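The Lavender Plate

Sawsan Najjar had cleared up after other people for most of her life, first her brothers, then her husband, then the children who came to the craft room behind the Skutville library, and she had opinions about it. So when the library director asked her to spend a morning at Ragnarsson, the repair shop out past the grain elevator, and say whether their machine could be trusted to tidy a table, she put on her good cardigan and went.

The young man who ran the bench was named Oltov, and he was so nervous that he offered her coffee twice before she had sat down. He called the machine Studar, after the street he grew up on. He told her it had taken 322 tries to teach it to put one thing in one dish, and then looked as though he wished he had kept that to himself.

"My youngest took longer than that with his socks," Sawsan told him, and he laughed and began to breathe a little.

She had brought her own plate, the lavender one from the craft room, because she didn't believe in judging a cook in somebody else's kitchen. There was a purple block in it already. Oltov asked if she wanted it taken out, and she said certainly not, a dish in her room was never empty when you needed it. 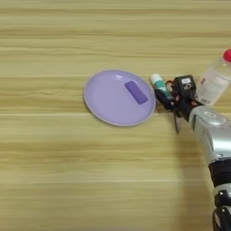 The little tube with the white cap, just beside the plate.

The arm was slower than she had pictured. Her granddaughter had shown her films of robots turning somersaults, and she had come half expecting to be startled, and instead she found herself leaning forward with her hands folded, the way she used to lean at the edge of the pool when the children were learning to swim. It came up to the plate and waited there. She thought of old Mr. Ragnarsson himself, who had fixed her mother's sewing machine back when the shop was one room and a stove, and who had also liked to hold a part over the place it was going and think about it for a good long while before he let go.

"Is it stuck?" she asked.

"It's deciding," said Oltov. "Well, I say deciding. It's working out where the rim is."

"I don't mind it deciding," Sawsan said. "I'd sooner it decided than dropped things. You should see my table at the end of an afternoon – 26 children, and every one of them has somewhere else to be."

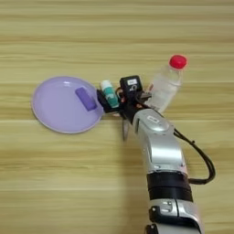
What She Wrote Down

She had a form from the director, with 10 lines on it and a box for remarks, and she had gone straight to the box for remarks, as she did with all forms. She wrote that the machine was gentle. She wrote that it was patient, and then crossed that out, having thought it over, and wrote that it was slow, and then felt bad and put patient back in.

Oltov had more things for it to practice on, and he fetched them out one after another and fussed over where each should go. Sawsan asked what it would do about glitter. He said he didn't know. She asked what it would do about a paper crown that was wet with paste and belonged to a child who would cry if it was bent, and he said he didn't know that either, and wrote both questions on the back of his hand. 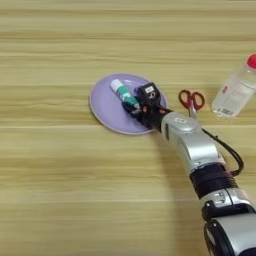

She liked him for that. A good many people had come to the library over the years to sell it something, and she couldn't remember one of them writing a question on himself. He told her, while the arm went about its business, that his mother cleaned offices in the city and had bad shoulders, and that he had started all this thinking he might have a helper ready for her in five years. It had been longer than that now. She still called every March, on his birthday, and asked if the thing could do a sink yet.

"And can it?"

"No," said Oltov. "It can do a plate."
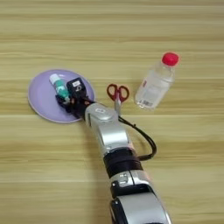 Sawsan drank the second coffee, which had gone cold, and looked at her form again. She knew what the director was hoping for. There was money for either a machine or an afternoon helper, and a machine would look very fine in the newsletter. In the end she wrote that the craft room ought to hire the helper, a tall one if possible, on account of the shelves, and that the library should ask Ragnarsson again when Studar had learned about paste. Then she turned the form over and added that the children should be brought out to see it before then, in small groups, with their coats on, and that somebody should bake something for the young man.

She left him the plate to practice with. She had another one at home, a yellow one, and it would do for now.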